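Stores reorganization, day two. Posting as I go so the evening shift can follow along.

1/ We had 15 open bins going into this and nearly 400 small parts with no fixed home. Sirside shelving is staying where it is. Everything else is up for discussion.

2/ First change is the yellow cart. It used to live by the door and collect coffee cups. From today it is for parts trays only.

3/ Black trays go on the top level, side by side, with a gap between them. Please keep the gap. You need room to get your fingers in when you lift one.
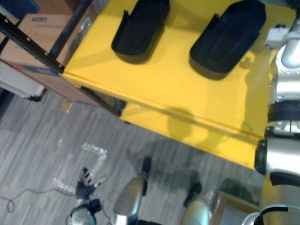

Jaltadport Works | Stores & Kitting Team

4/ Lower level of the cart stays clear for now. I want to see how we get on for a week before we start loading it.

5/ Cardboard is allowed under the shelves until the Imia order is unpacked. After that it goes to recycling. If you open a box, check the packing slip before you flatten it.

6/ Tape on the carpet: leave it down. I will redo any bits that lift. White tape is fine, we have plenty.

7/ Cables. If one is on the floor and you are not using it, coil it and hang it up. I nearly rolled the cart over one this morning.

8/ Someone asked about labels. Rathore labels are ordered, 6 rolls, and they should be in before the weekend. Marker on masking tape until then.

9/ Full stock count is in February. Last count was 2,965 items and I would like the next one to take less than two days.

10/ Back on this tomorrow at 8. Bring the spare tray dividers if you have any in your desk.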